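Search this site Search News Projects People Archive Go

Bargate releases version 2 of its picking planner

Tuesday, May 28, 2024

The Bargate group in Sodcombe has released the second version of Yagi, its planning software for robot arms that take mixed objects out of a bin. The code and the manual can be downloaded from the project page from today.

Yagi receives a depth picture of the bin and proposes a list of possible grasps. In the first version it chose the grasp with the best score, and only after this it asked the motion planner if the arm could reach the point. Often the answer was no, in particular for objects lying close to a wall, and the arm stood still while the next grasp was tried. In the new version both questions are treated together. Each grasp gets a lower score when the tool would come too near to the walls of the bin, and grasps which can't be reached are removed before the list is sorted.

The change was tested on 362 bin fillings, which were recorded in January and are now published with the code. According to the group, the mean planning time for one pick went down from 2000 to 200 milliseconds on the same computer.
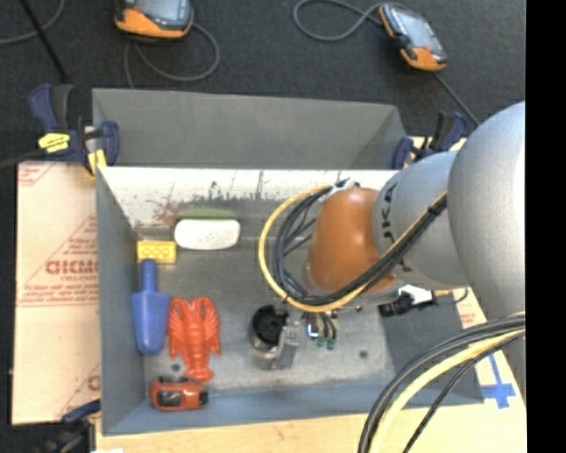 The arm over the metal bin, with toys and other small objects in the left half.

The cables of the tool are also part of the calculation now. Yagi 2 surrounds them with a simple volume that moves together with the wrist, and the planner keeps this volume away from the rim of the bin. The size must be measured by the user and written in the settings file. A value which is too large makes the corners of the bin impossible to reach, so the manual recommends to begin with a margin of 25 millimetres and to reduce it step by step.

For looking at the results there is a new viewer, Lametti. It shows every rejected grasp together with the reason for the rejection: wall, cable, joint limit or low score. Log files from the first version can be opened as well, but for these the reason is missing.

Some problems remain open. Thin objects standing against a wall are still often joined with the wall by the perception part, and then no grasp is proposed for them. The group is working on a separate step for this case and doesn't give a date for it.

Users of the first version must calibrate the camera again before they install the update. Old settings files are not read.

Related items
Bin recordings from January: how the data is organised
Lametti viewer, first preview
Hand-eye calibration notes updated
Sodcombe open afternoon: programme

This website uses cookies to remember your settings. Accept Decline Read more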